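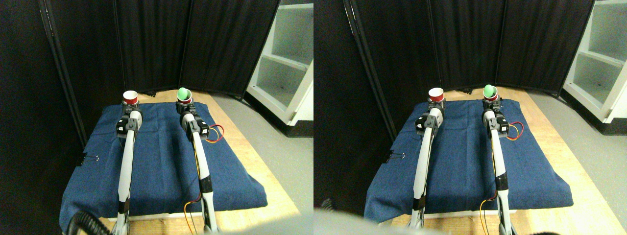
3. Setting Up the Flistirier Cell

Search this site Search Go

The cell has two arms side by side on one wooden table. Our task for the term was to take it over from last year's group, get it running reliably, and write down how to look after it. The earlier group had left a page of notes dated 20th August and a box of spare screws from Hultico, and we worked from those.

3.1 Table and cloth

The arms work over a dark blue denim cloth. It is held at the left edge with a black binder clip. We check the clip before each session and pull the cloth flat, because a fold under a cup changes the height the gripper has to reach. Black panels stand behind the table to keep the background plain. If the panels are moved, the cameras have to be checked again.

3.2 Wiring

Most of our faults came from the wires. The red and yellow pair on the right arm makes a loop out to the side of the gripper motor. In our first week we taped this loop tight against the arm, and the plug pulled out every time the wrist turned. We now leave it slack and only tie it at the lower end. The thin wires lower down are checked by hand with the power off.

3.3 Grippers and test routine

The test objects are paper cups and a green ball. Each arm picks up a cup and holds it over the cloth while we look for drift in the wrist. We ran 373 holds before the December break and logged every one. Most of the drops happened in the first 60 — after that we had retightened the gripper screws and reset the zero position on both wrists. 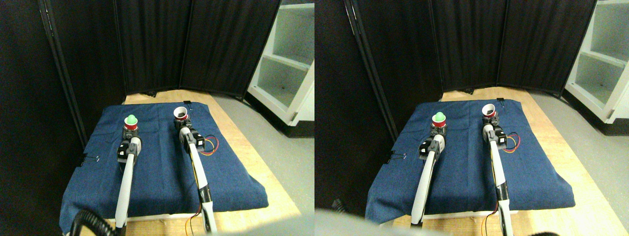 Uchenna Fashola asked at our midterm review whether the zero position would stay put after a full power-down, and said we should not trust it until we had tried. We tried it. The left wrist came back correctly, but the right one was off by a small amount, so resetting the right wrist is now part of the startup list.

3.4 Service schedule

Gripper screws: check every 800 cycles.
Wrist motors: remove the dust and check the plugs every 1,000 cycles.
Base bolts: check at the start of each week.

The Olatunji lab at Flisstead lent us a torque driver for the base bolts. Before that we used a hex key and the settings were different depending on who did it.
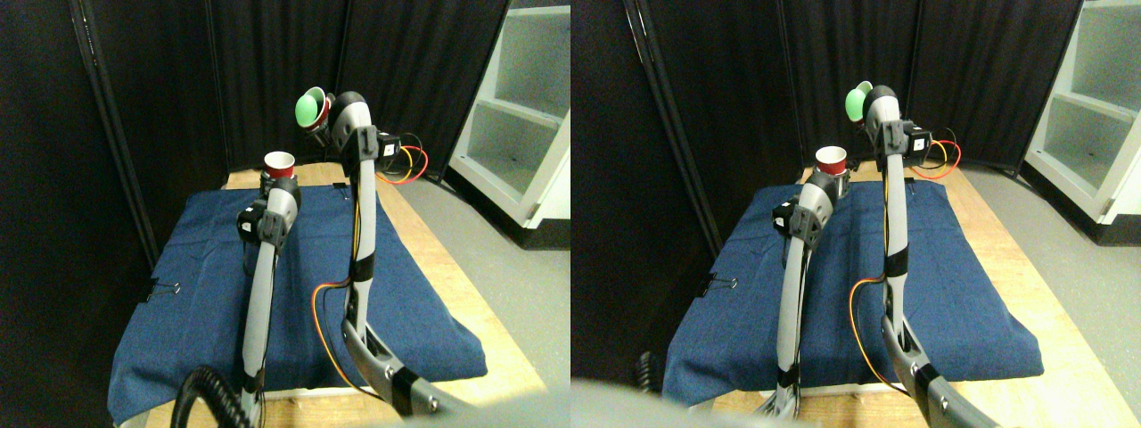
Figure 3. Both arms holding cups, with the green ball in the cup on the right arm.

3.5 Work left over

The right wrist motor should be replaced. We have ordered the part but it had not arrived when this report was handed in.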